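Gourlay Expedition Exhibition: pre-opening inspection checklist
Longate Hall, ground floor galleries
Completed September, before doors at 10 am

Entrance and approach
Front ramp clear, handrail firm: OK
Automatic doors: OK. The left leaf is slow to close. Reported to building services.
Floor loading notice (76 people maximum in first gallery): displayed at eye height
Carpet in the map room: OK. Edges taped down along the north wall, no lifting at the joins.
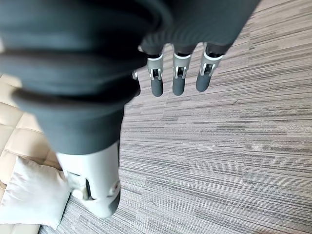

Padded covering and fingers over carpet.

Gallery one: the river journey
Replica canoe cradle: OK. Bolts checked and tightened. The rope barrier needs to go back another 400 mm, as children can still reach the gunwale.
Trade goods case: locked, key returned to office
Orkura relief map: FAIL. The front corner of the plinth is chipped and sharp. Fit a corner guard before school groups are let in.
Lighting: one spot out over the 1,000-mile route panel. Not a hazard, replace when the ladder is next out.

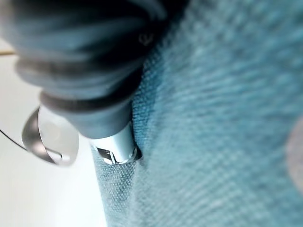 The second gallery was checked with the sound on and the lights at visitor level.

Gallery two: winter at Latitz
Walk-in hut: OK. Door wedge removed. Keep the door hooked back during opening hours.
Imitation hearth: OK. Cable is behind the skirting, plug tested and tagged.
Surveyor's chain and axe: FAIL. Axe head moves on its wall bracket. Taken down until a second fixing is in.
Exit sign: lit, visible from the hut doorway
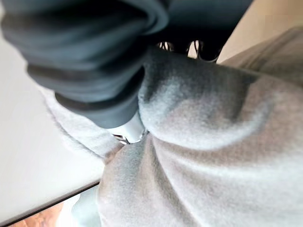

The stores corridor is also the rear exit route, so nothing may be left there overnight. There were 5 empty crates against the wall at the start of the inspection. They have been moved to the loading bay.

Rear exit
Push bar: OK
Outside step: moss on the tread, scrub and recheck
Extinguishers: in date, seals intact
First aid kit: short of burn dressings, reordered

Result: gallery one may open once the plinth guard is fitted. Gallery two may open without the axe.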